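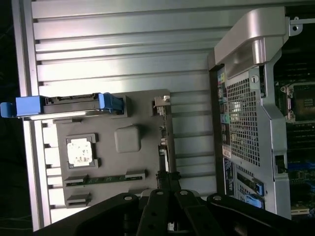

What We Learned From Moving the Family History Archive Off Old Computers

Those of you who come to the reading room regularly will have noticed that the back table has been a good deal busier than usual since November. We have been putting the Rindis Valley family papers into digital form, and I promised in the last newsletter that I would write up how it was going. I have put it off twice, mostly because every time I sat down to write, another box came in the door!

The short version is that 2,082 letters, postcards and photographs have been scanned and given a proper name and number. The longer version starts with the Amissah boxes, which came to us from the old mill office when it was cleared out. There are 6 of them, and they had been stored under a stairway with a good deal of seed catalog and newspaper mixed in. We sorted the first one by date and then realized we should have sorted by sender, so we did it over again. If you are starting on your own family's papers at home, please take this one piece of advice from me: spend an afternoon just looking before you move anything. The order somebody left things in can tell you a lot, even when it looks like no order at all.

The letters themselves have been a joy. There is a long run between two sisters, one who stayed in the valley and one who married and went off to the coast, and they argue for years over a recipe for plum cake. There are seed orders, school reports, a very stern note about a borrowed ladder, and a set of postcards with nothing written on the back except the weather. I have grown terribly fond of the weather postcards. Somebody thought it was worth a stamp to say that it had rained, and I suppose it was.

A few practical notes, as several members have asked. We scan letters in color even when they look plain, and you would be surprised how much faded pencil shows up when you do. Staples and rusty pins come out first, gently, with a thin piece of card slid underneath. Photographs are scanned on both sides if there is any writing at all on the back. We write the file names with the year first, then the family, then a number, and we write "undated" where we don't know (there is a great deal of "undated"). Please don't use tape to mend a tear, not even the kind that says it is safe for paper. Fold the letter as it was folded before and put it in a clean envelope.

We keep three copies of everything. One stays in the reading room, one goes to the Zavside branch across the river, and one sits on a drive in the fireproof cabinet. Computers get old just as paper does, only faster, and we check each copy every spring and move the files along to something newer when it is time.

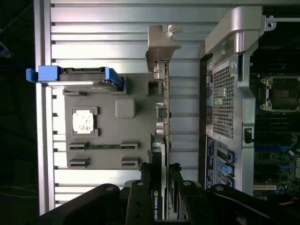

A graphics card and an open computer tower.

The catalog will live on Wuvivo, the same system we use for the lending shelves, so your usual card number will work. You will be able to search by family name, by year or by place. Place names are the hard part. Our grandparents spelled the valley farms any way they liked, sometimes two ways in one letter, and we have kept the original spelling in the transcription and put the modern one beside it. If you search and come up empty, try it again with one letter fewer.

What we need now is readers. There are 40 letters in a very slanted hand that has defeated all of us at the back table, and I would love for somebody with fresh eyes (and a good lamp) to try them. You can work from printed copies at home or come in and sit with us in the morning, when the light is best. The coffee is on from ten o'clock.

We are also looking for the other half of the conversation. Most of the plum cake letters we hold are from the sister on the coast — the replies must be in somebody's attic. If your people came from the upper valley, do have a look, and bring in whatever you find, even if it's only a shoebox. We scan it while you wait and you take the originals home with you.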